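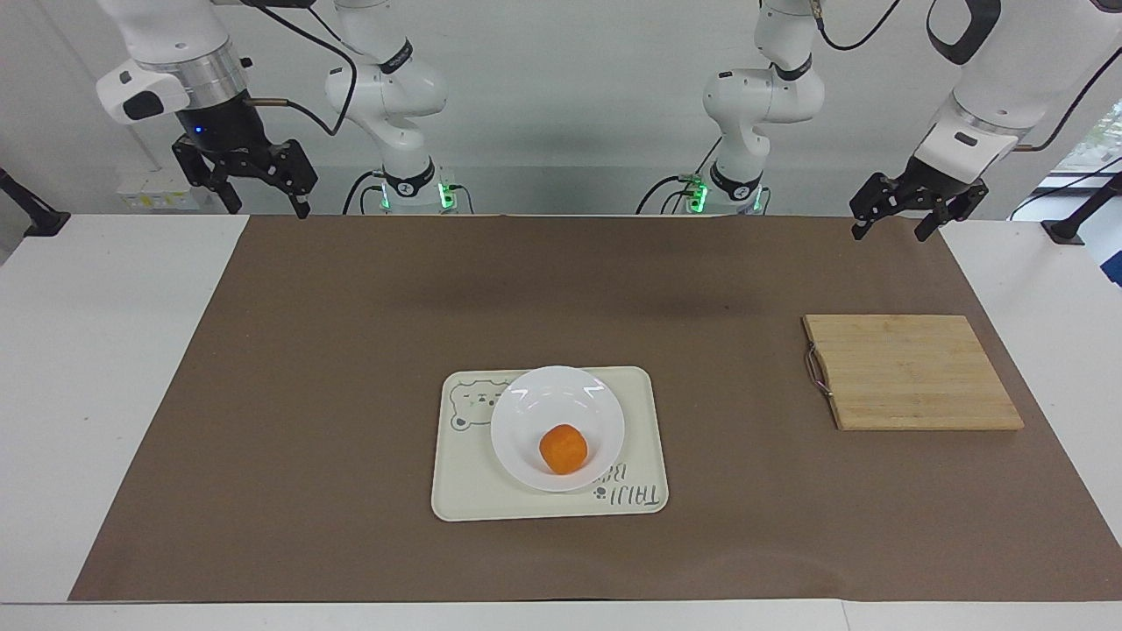

Bench two, both arms parked. Bowl on the bear tray, cutting board to the right.

January, 7.40 in the morning

I came in early to get the bench laid out before the kitchen crew started arriving, and have been sitting here with my tea ever since, so I may as well write up where we've got to. The fruit and breakfast tray job is the first one Stundport has asked us to look at properly, and I think it's a good one to begin on. They send out 315 trays on an ordinary morning, and every one of them is put together by hand by people who started work in the dark.

I kept the layout very plain for today. One piece of fruit in the bowl, bowl on the tray, and nothing on the board. The brown paper is staying (I know some of you liked the bare white table better, but white bowls on a white table gave us a miserable week and I'm not going back to it). There is still a bright spot on the rim of the bowl from the lights, and I'd like to try a duller glaze if the Zarnska catalogue has one in a similar size.

Mercedes Londoño spent most of yesterday afternoon with me, and I want to get down what she said while I still remember it properly. She has been on the tray line for 12 years and she was very patient with my questions. I had assumed the lifting would be the worst of it, but for her it's the reaching – the same short reach to the same spot, over and over, until her shoulder lets her know about it on the drive home. She'd be glad to hand that over tomorrow. What she doesn't want to hand over is the looking. She turns each mandarin in her fingers as she picks it up and feels for the soft ones, and she does it so quickly that I had to ask her to slow down before I could see it at all.

So that changes the plan, and I think for the better. The arms do the placing, and the crew do the choosing and the last check before the trays go on the trolley. It means one person sitting at the sorting end, with a decent chair, and swapping over every hour. Mercedes asked whether the swap would really happen or whether it would get forgotten once things were busy, and I told her I'd have it written into the roster before we run a single tray for real. Holding myself to that here.

She also asked about hours, and fair enough. Stundport have told the crew that nobody loses shifts over the trial, and I've asked for it on paper so it can go up in the tea room.

Still to do:

Grip force for the fruit. Start low and work up, and keep the bruised ones for Mercedes to judge.

Decide which side the cutting board lives on. I favour the right, where it is now, but she's left-handed and may want it moved.

Alva to send the new finger pads. Chase them after lunch.

Aim for 300 placings before we change anything else, and log the drops by hand as well as on the computer.

Kettle's on again if anyone reads this before nine.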